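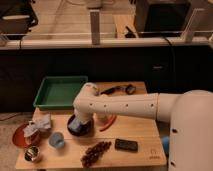

Green tray, dark bowl, light wooden table.

09/10/2018

Dermatologist today, finally! I've been putting off getting this mole on my shoulder looked at since July, and I had myself so worked up that I drove right past the Follberg exit and had to loop back through Stanatov in the rain. Got there with two minutes to spare.

Dr. Kovačević (Špela, she told me to call her Špela, which I can't quite bring myself to do) looked at it through her little magnifier thing for what felt like an hour and said she'd like it off. She doesn't think it's anything bad, but the edge is uneven and she'd prefer to send it to the lab. So off it came - numbing shot, a bit of tugging, four stitches. The shot was the worst part by a mile.
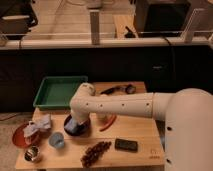
The bill was $110 after insurance, less than I'd feared, and then I stopped at the Govlow pharmacy for the plain ointment she likes and a box of those big bandages. I'm supposed to keep it covered, no swimming, no lifting anything heavy with that arm. Stitches come out in two weeks. Sleeping on my left side is going to be a joy, I can tell already.

Lab results by phone, she said. I've turned the ringer all the way up.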